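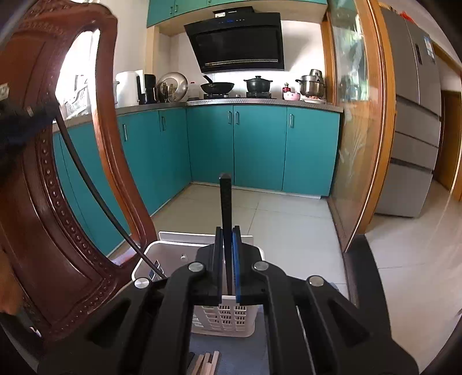

**HOME & WORK | Automation**

# The Kitchen Is Still the Hard Part

Ask people what they want a robot to do and most of them name something in the kitchen. They want the wok scrubbed, the counter wiped, the bottles put back. Few of them ask for a machine that can pick up a black rod and hold it straight up over a plastic basket.

Picking things up comes first, though, and it is where much of the work on home robots is being done. The two fingers of a hand-held gripper are closed by a person, in a real kitchen with a gas stove and teal cabinets, and what the person does becomes material for a machine to learn from. The person supplies the judgment. The machine is supposed to pick some of it up later.

Purnau, a small company that builds software for robot arms, has been working this way since April. It sends grippers into ordinary homes and asks people to do short jobs with them: move a stick, fill a basket, clear a corner of the counter. Its first test set had 200 such jobs. The company then tried 17 of them on an arm in its own workshop, in a room laid out like a kitchen. The arm finished 9 without help.

That result needs some context. All of the completed jobs involved stiff objects with simple shapes. Rods, boxes and cups went well. Dishcloths did not, and neither did anything with a loose lid. When the team moved the arm to a different room and changed the lighting, the number dropped to 8, which the engineers considered a good day.

Speed is the other problem. A person can drop a handful of sticks into a basket while talking on the phone. The arm takes long enough over one stick that you find yourself looking for a chair.

Shop floors are further along. At the Clernbridge packing plant, arms have been loading trays for years, and they do it well. The trays arrive at the same height, facing the same way, under the same lamps. If one comes in crooked, a worker straightens it. Plant managers there say most of the money went into the conveyor and the fixtures. The arm itself was the easy purchase.

A house has no fixtures. Cables hang where they hang. A chair gets pulled out and stays out. A steamer sits on top of a stock pot this evening and goes in a cupboard tomorrow. Any machine that works there has to cope with whatever was left out, and it has to do so without knocking over a bottle of sauce.

Rezende, which makes a floor-cleaning robot, has looked at adding an arm and put the plan on hold. The arm made the machine heavier and cost more than the rest of it combined. Testers liked it for picking up socks and stopped using it when it dropped them halfway to the hamper.

The most useful product I saw was also the dullest. Raton sells a fixed arm that mounts beside a sink and moves plates from a rack to a shelf. It handles one size of plate. A diner with a single dish pattern might get its money's worth. A family with mugs from six different vacations would not.

For now, a household that wants fewer chores should buy a good dishwasher and a floor robot. The arms can hold a rod upright, and some can put it in the basket. Scrubbing the wok is still a job for whoever cooked.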